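February 10, 2022

Bench two, the Halonen room. Picnic props again, now that the Stesmont box has finally been unpacked.

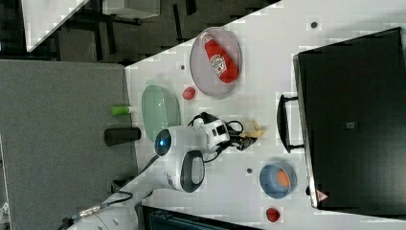 Ketchup still won't stand up for itself, so it lives lying down on the oval plate. Fine by me -- a bottle on its side is at least honest about its intentions. The Nistlow plates are a nice size but a pain to see against a white top under the ceiling lights. Ask Rotetti if they do them in a darker grey.

Tabletop: wiped with the 200 ml spray, then again, with feeling. The grey scuffs stay. I have stopped taking it personally.

To do:

- label the food box (the old label says "food box?")
- order 5 more plates, oval
- find out who keeps putting the sponge back in with the bread

Same layout tomorrow unless the lid of the box goes missing again.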